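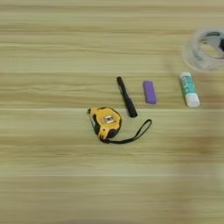

Tape measure, glue stick and a few other bits on the worktop.

Lernosa Outlet Planner: a review for people opening a small shop

The Lernosa Outlet Planner is a business planning kit for small retail and food outlets. It consists of a ring binder of printed worksheets, a set of linked spreadsheets and a year's access to a help desk by email. It is sold to people who have an idea and some savings but have not yet signed a lease. I used it for a bakery counter in Mestlow, working with the owner, Trinidad Calvo, and I have since gone through it a second time with invented figures to see where it breaks.

I paid for the kit myself. The version reviewed is the one on sale on 27 Aug 2020.

What you get

The binder has a section each for premises, stock, staffing, pricing, borrowing and tax. Each section opens with two or three pages of explanation and then moves to worksheets. The paper is heavy enough to write on with a fountain pen, and the sheets are punched properly, so they can be taken out and put back. Spare copies of every worksheet can be printed from a file on the Lernosa site.

The spreadsheets follow the same order as the binder. Figures entered on the premises sheet carry through to the cash flow forecast, and so on. There are no macros, and I had no trouble opening the files in a free office package. Two charts lost their axis labels, but the numbers behind them were correct.

Cells meant for typing are shaded, and the rest are locked without a password. Anyone who knows their way around a spreadsheet can unlock them. Keep a clean copy first.

Premises

This is the strongest section. It asks for rent, service charge, business rates, deposit, fitting out and the length of any rent-free period, and it treats each as a separate line with its own start date. Many free templates put all of these under one monthly figure, and the first quarter then looks far healthier than it will be.

There is also a worksheet for comparing sites. We ran three units through it. The cheapest by rent came out as the dearest over the term of the lease once the extraction work was included. Trinidad had suspected as much, but having it on one page helped when she spoke to the letting agent.

The notes on lease terms are short and sensible. Break clauses, repair duties and rent reviews are each given a paragraph, with a plain instruction to have a solicitor read the lease before signing. The kit does not try to replace that advice.

Stock and pricing

The stock sheet works on lines, with cost, selling price, expected weekly units and wastage. It has room for 300 lines, which was more than enough for us. A hardware shop or a convenience store would fill it quickly, and extending the table means copying formulas down by hand in two places. The manual mentions only one of them. If you miss the second, the gross margin is overstated and no warning appears.

Wastage is entered as a percentage of units. For bread and pastry I would have preferred a fixed number per day, which is how most bakers think about it. Maribel Huanca, who keeps the books for several food businesses and checked our forecast, got round this by adding a helper column. It took her a few minutes. A first-time owner might not think of it.

VAT is handled line by line, with a choice of rates. The rates themselves sit on a settings sheet and can be altered. That proved useful this summer: the temporary cut for hot food in July had to be put in by hand, and I could do it without touching the formulas. What the kit cannot do is change a rate part way through the year. I made two versions of the forecast and joined the months together.

Staffing

Adequate. You enter hours per week, an hourly rate and a start month for each person, and the sheet works out gross pay, employer's National Insurance and an allowance for holiday. Pension contributions are a single percentage applied to everyone, so a business with part-time staff below the earnings threshold will see a cost it may not have to pay. The error is on the cautious side.

There is no provision for the owner's drawings in this section. They turn up later under borrowing, as a line called "personal needs". I went through the whole binder once without finding it.

Cash flow and borrowing

The forecast runs for three years, monthly for the first and quarterly after that. Opening balance, receipts, payments and closing balance are laid out in the usual way, and a negative closing balance turns red. A second sheet lets you reduce sales by a chosen percentage and delay the opening by a chosen number of months. Both adjustments feed through correctly. I checked them against my own workings and found no difference beyond rounding.

Loan repayments can be entered as equal instalments or with a capital holiday at the start. Overdrafts are dealt with poorly. Interest is charged on the month-end balance only, so a business that dips in the middle of the month and recovers will show no cost at all. For a bakery taking card payments daily this made little difference. For anyone giving trade credit it would matter.

The printed summary is meant for a bank or other lender. It comes to four pages and is clean and readable. Rajitha Kodikara, who used to assess small business applications, read ours and asked for two things that were missing: the assumptions behind the sales figures, and a note of the owner's own money going in. Both can be typed into a free text box – they are simply not prompted for.

Help desk

I sent three questions. The first, about the second table on the stock sheet, was answered the next morning with a corrected file. The second, about overdraft interest, brought a reply saying that the method was a deliberate simplification. The third, about the "personal needs" line, took more than a week and repeated the text of the manual. The replies were signed by Leandro Villanueva and were polite throughout.

Compared with others

The obvious rival is the Zollesel workbook, which costs less and has no printed part. Zollesel handles overdrafts properly and allows rates to change mid-year, but its premises section is one line and its lender summary looks like a raw export. For someone who already has premises and needs a running forecast, it is the better buy.

Palacios sells a fuller online service with a monthly charge. I tried it for the length of the free trial. It imports bank transactions, and Lernosa does not. It also asks for a good deal of information before it shows anything useful, and the forecast cannot be taken away as a working spreadsheet when the subscription ends.

Faults, in order of importance

Second stock table not mentioned in the manual. Ask the help desk for the corrected file before you start.

Overdraft interest worked out on month-end balances only.

No change of VAT rate within a year.

Owner's drawings filed under borrowing.

Chart labels lost in some office packages.

Who should buy it

It suits a single outlet with a modest range, where the lease has not been signed and the main question is whether the site will pay. Allow almost 500 minutes to complete it from start to finish with your figures to hand, and longer if quotes for fitting out are still coming in. It does not suit an online seller, and for a second or third branch you would need a separate copy of the files for each one, with no means of adding them together.

Trinidad has kept the binder and updates the cash flow sheet at each month end. She has removed the staffing section and does that part with her payroll agent.

Begoñe Valcárcel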